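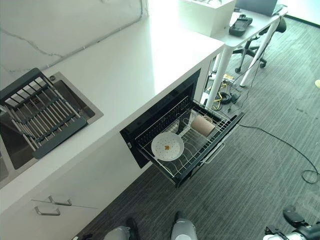

4. Loading and first wash

4.1 Before loading

1. Check that the water supply tap is fully open.
2. Fill the salt container with 700 g of dishwasher salt. Use the funnel supplied. Table salt must not be used.
3. Fill the rinse aid chamber to the mark and close the cap until it clicks.

Note: Salt spilled during filling can mark the interior. Run the Rinse programme straight afterwards.

4.2 Loading

1. Scrape off bones, seeds and large scraps. Rinsing under the tap is not required.
2. Place plates upright between the tines, facing the centre.
3. Place sharp knives flat, with the blade pointing away from the door.
4. Turn each spray arm by hand. It must move freely.

Caution: Do not lean or place heavy objects on an extended rack.

4.3 Starting a programme

1. Put one Anix tablet in the dispenser and close the lid.
2. Select a programme. Intensive washes at 70 °C and is suited to baked-on food – do not use it for thin plastic or painted china.
3. Press Start within 20 seconds, or the panel will return to standby.

If code 7 appears, close the water tap and refer to section 9 before calling Ridar Service.

4.4 After the programme

Leave the load to cool before emptying. Clean the filter once a month, as set out in section 6.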